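빈 피킹 셀 돌보기, 케이블 편 (1/9)
새벽에 알림이 와서 나갔더니 또 손목 쪽 케이블이다. 로봇은 멀쩡하다. 늘 로봇만 멀쩡하다.

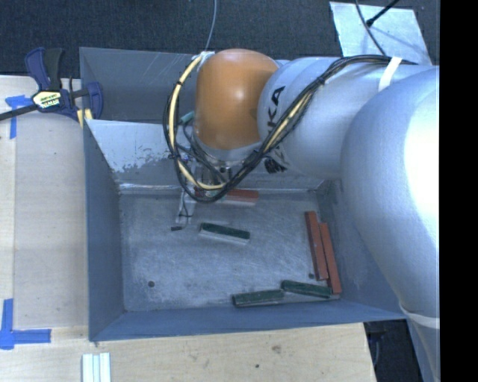 오늘의 환자. 주황빛 관절 밑으로 늘어진 저 고리가 문제의 구간.

2/9
사이클 카운터는 2593에서 멈춰 있었다. 지난번에 "이번 배선은 오래 간다"고 내 손으로 점검표에 적어 놨던데, 그 줄은 조용히 지웠다.

3/9
검은 타이로 묶은 다발이 팔을 타고 내려오다가 그리퍼 앞에서 크게 한 바퀴 돈다. 고리가 작으면 손목이 돌 때 당기고, 크면 칸막이에 걸린다. 적당한 크기는 매뉴얼에 없다. 매뉴얼에는 "적절히"라고 적혀 있다.

4/9
그래서 내 기준: 손목을 양쪽 끝까지 수동으로 돌려 보고, 제일 팽팽한 자세에서 손가락 두 개가 들어가면 합격. Zelenák 쪽 엔지니어한테 말했더니 한참 말이 없었다.

5/9
타이는 절대 꽉 조이지 말 것. 조인 자리 바로 옆에서 피복이 터진다. 꼬리는 바짝 자르고 잘린 면은 바깥으로. 내 손등이 증거다.

6/9
다음은 통. 클램프를 풀었다 다시 물릴 때는 파란 테이프 모서리에 맞춘다. 테이프를 "지저분해 보여서" 떼는 사람이 가끔 있는데, 그날은 좌표를 처음부터 다시 잡는다. 떼지 마세요. 제발.

7/9
바닥판 긁힌 건 그냥 둔다. Iveta Urban은 새 판으로 갈자고 하는데, 반짝이는 판을 깔면 이번엔 비전이 반사광을 블록이라고 우길 거다. 흠집도 튜닝의 일부라고 주장하는 중.

8/9
시험 블록은 초록이랑 빨강 섞어서 대충 던져 넣는다. 벽에 딱 붙은 놈을 집느냐가 관건. 가운데 놓인 건 누구나 집는다.

9/9
재시작은 저속으로 200사이클, 그다음 정상 속도로 700쯤. 중간에 한 번 세우고 고리 위치 확인. 다음 점검은 일요일인데 왜 일요일인지는 Umley 일정표 만든 분께 문의 바랍니다.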